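The house rules at Trodix run to 17 pages, and Güven Bozkurt would like it to be known that he fought to keep them that short. "The first draft was 99," he says, laughing, and pours me a second glass of tea before I have finished the first. "Who reads 99 pages? I wrote most of them and I didn't read them."

Bozkurt looks after good practice for the small robot arms that Trodix sets up for its customers, among them the packing rooms at Budine and the sorting benches at Kırmızıgül. He came to it late, after many years in a joinery workshop, and he still talks about machines the way a joiner talks about saws, fondly and with a certain distance. The rules he is proudest of are the plain ones. Clear the table before you start. Agree where the box goes, and write it down. Keep your hands off the work surface while the arm has power, even if you are sure (he says this one twice) and even if you only want to nudge something a little. 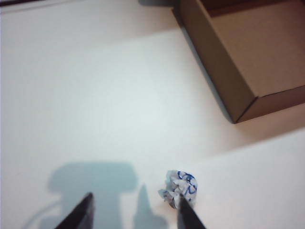
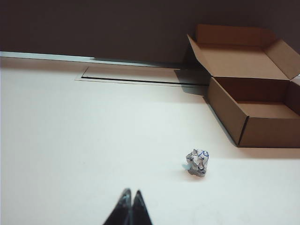
Bozkurt can talk for a long time about what he calls the dull jobs, and I am happy to let him. Every new operator at Trodix begins with one, and he will not hear of anyone skipping ahead to glass or tools. A crumpled ball of paper with some blue pen on it, a cardboard box standing open, plenty of bare white table between the two: he thinks that is quite enough to learn the rules on. "If you can't say in one sentence what the arm is meant to do, you shouldn't be pressing the button," he tells me. "With paper and a box, you can say it. Then we ask the next thing. Where does the arm stop if it misses? Who is allowed to reach in, and when? You'd be surprised how long people have to think."

His colleague Sinan Polat joins us halfway through, apologising for the noise in the corridor, and the two of them fall at once into what is clearly an old argument. Polat would like every practice run noted on paper. Bozkurt wants only the ones where a person had to step in.

"He has a cupboard with over 900 sheets in it," Bozkurt says.

"And you came to that cupboard in October," says Polat, "when Jostine asked how we'd settled on the stopping distance."

Bozkurt concedes this with a wave of the hand. The distance is now rule four, and Jostine has copied it into its own handbook, word for word, which pleases both men more than they let on.

I ask whether people find it all a bit much, so many rules for picking up rubbish. Bozkurt takes the question kindly. Some do, he says, mostly in the first week. He tells them that a rule should be short enough to remember with your coat on and your mind already on lunch, and that if they find one that isn't, they should come and tell him. A fair number have. The wording on cables has been changed so often that Polat has stopped printing it and writes it on the board by the door, where I read it on my way out: "Look behind the arm first."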